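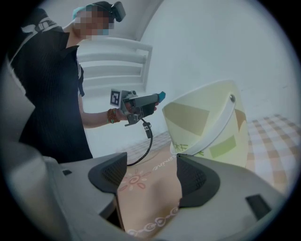
Mail merge: the questions we keep getting

11/8/20 | By the Jultano help desk
14 comments | 6 shares

My letters all say "Dear First Name". What have I done?
You typed the words yourself. A merge field has to be put in from the Insert Merge Field button, however convincing your chevrons look. Delete the greeting and pick the field from the list.

Why has the postcode column lost its zeros?
Your spreadsheet thinks it is looking at sums. UK postcodes mostly survive this, but account numbers and phone numbers don't. Format the column as Text before you type anything into it. Doing so afterwards changes the label and leaves the damage where it was.

I have 201 rows and the merge made 204 letters.
Go to the bottom of your sheet and look for three rows that seem blank. One of them will have a space in it, left by somebody leaning on the keyboard. Select the rows, delete them properly (right-click, Delete, not the Delete key) and save before you merge again.

Can I print only some of the letters?
Yes. Choose Edit Recipient List and untick the people you don't want. If that's most of them, use Filter in the same box. The Grurnthorpe office once unticked a whole county by hand, and we still hear about it.

The date comes out American.
It does. Press Alt+F9 to show the field codes, find the date field and add \@ "d MMMM yyyy" just before the closing bracket. Press Alt+F9 again and preview. Anyone born on the 5th of May can skip this one.

Word says it can't find my data source.
You moved the spreadsheet, or renamed it "final", then "final 2". Click Select Recipients, choose Use an Existing List and show Word where the file lives now.

Labels: only the first one fills in.
Press Update Labels. It sits quietly in the middle of the ribbon and looks optional.

Does any of this work in the Umau add-in?
Everything except the filter. For that, sort the sheet first and give it a range, such as records 3 to 6.

Can I undo a merge once it's gone out by email?
No.

14 comments | Share this page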